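Home Contents Chapters Glossary Index

Chapter 2: Solids, Liquids, and Gases
Last updated: 2023-01-10

Matter is anything that has mass and takes up space. The air in a room is matter, and so are the water in a glass and the glass itself. Most of the matter you meet each day is in one of three states: solid, liquid, or gas. In this chapter you will learn how the particles in each state are arranged, how they move, and what happens when a substance changes from one state to another.

Before you start, you should know what atoms and molecules are. If you need a review, go back to Chapter 1.

2.1 Solids

A solid keeps its own shape and its own volume. Its particles are packed close together and held in place by the forces between them. They do not travel from place to place, but they are never completely still. Each one vibrates around a fixed position, and it vibrates more as the temperature goes up.

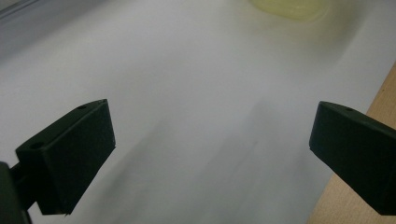 Figure 2.1 Two dark green gripper fingers, open wide.

In some solids, such as table salt and ice, the particles form a repeating pattern. These are called crystalline solids. In others, such as window glass and many plastics, there is no long-range pattern. These are called amorphous solids. A crystalline solid that is pure melts at a definite temperature. An amorphous solid softens little by little as it is heated.

2.2 Liquids

A liquid has a definite volume but no shape of its own. The particles are still close together – that is why liquids are hard to compress – but they can slide past one another. Pour 100 milliliters of water from a tall cylinder into a wide dish and you still have 100 milliliters, even though the level is much lower.

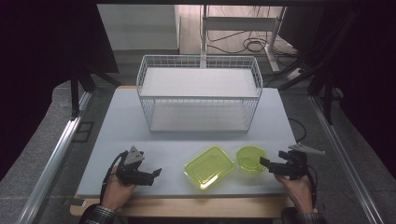 Liquids also differ in how easily they flow. This property is called viscosity. Honey has a high viscosity and water has a low one. Heating a liquid usually lowers its viscosity, so warm syrup pours faster than cold syrup.

2.3 Gases

A gas has no definite shape and no definite volume. Its particles are far apart and move in all directions, so a gas spreads out to fill any closed container. The pressure of a gas comes from its particles striking the walls.

Key terms: crystalline solid, amorphous solid, viscosity, pressure

Section 2.4 begins with melting and freezing. You will need the heating curve for water from Appendix B.

Previous Next Back to Contents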